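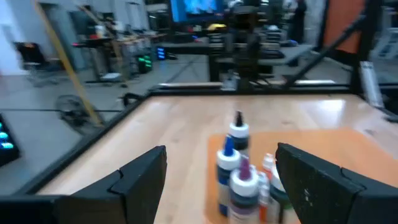
Where Does the Bottle Go? A Project on Sorting and Putting Away in a Shared Craft Room

Project report by Carmela Sartori, with Ikechukwu Ogundipe and Uliana Koval
Project advisor: Lucrezia Vitale

How we got started

Our group came to this project because of a shelf. The craft room at Serra is used by three different classes and an evening club, and everybody who works there shares the same glue, paint and finishing supplies. By February the long shelf behind the door had become a place where bottles simply landed, wherever there was a gap, and Ikechukwu once spent most of a lunch break looking for a bottle that was standing behind another one the whole time. We grumbled about it for a while, as people do, and then Ms. Vitale very kindly suggested that we stop grumbling and write it up as our term project.

What we wanted to find out

Our question was a small one, but we grew very fond of it. When people put a bottle away, what do they look at first? Is it the label, the color of the cap, or just the empty space that happens to be closest? Ubaldo Gentile, who looks after supplies for the evening club, was sure it was the label. Uliana was just as sure that hardly anyone reads labels when they are in a hurry to go home (she admitted she was speaking for herself).

How we set it up

We worked at a wooden table and laid an orange mat on it to mark the "in use" area. Anything standing on the mat counted as out, and anything off the mat had to have a home somewhere. We liked the mat very much. It is bright enough that you notice it when you walk in, and it gave people a clear spot to gather things before carrying them back.

For the trials we used a group of five bottles. All of them have a good deal of white on them, and we wanted that, because from across the room they look like members of one family. The caps are what set them apart: one black, one blue, one purple, one orange and one white. The black, blue and purple ones come to a point, and the bottle with the black one is the tallest of the group. The orange-capped bottle is slimmer than its neighbors and tends to get lost when somebody stands a wider one in front of it, so we kept an eye on that one in particular.

We ran 43 trials over the term, with 20 people taking part, and some very patient friends came back more than once. Each person was asked to return the bottles from the mat to the shelf. In the first round the shelf had only printed names on it. In the second round we added a dot of colored tape under each name to match the cap.

What happened

With the names alone, people slowed down a lot. They picked up a bottle, turned it around to find the label, looked at the shelf, and quite often turned the bottle around again. The dark labels were the hardest to read under the ceiling lights, and the two bottles most often swapped were the blue-capped one and the purple-capped one.

With the tape dots, almost everybody went straight to the right spot. Several people told us they hadn't read a single word. Ubaldo took this very well and has since put dots on the club's own cabinet, which made us proud!

The white cap gave us some trouble, I should say. White tape on a white shelf is not much help to anyone, so we switched to a ring drawn in marker, and that worked nicely after a day or two of getting used to it.

Things we would change

We didn't think early enough about people who have difficulty telling colors apart. One of our classmates mentioned it halfway through, and she was right to. Uliana drew a simple shape on each dot after that, a star, a square and so on, but we added the shapes too late to test them properly. If another group picks this up next year, we would love to see them begin there.

We would also try it with a fuller table, because five bottles is a tidy number and the real shelf holds a great many more. Our tape and markers are in the top drawer, next to the scissors, and anyone who wants to carry on is welcome to them.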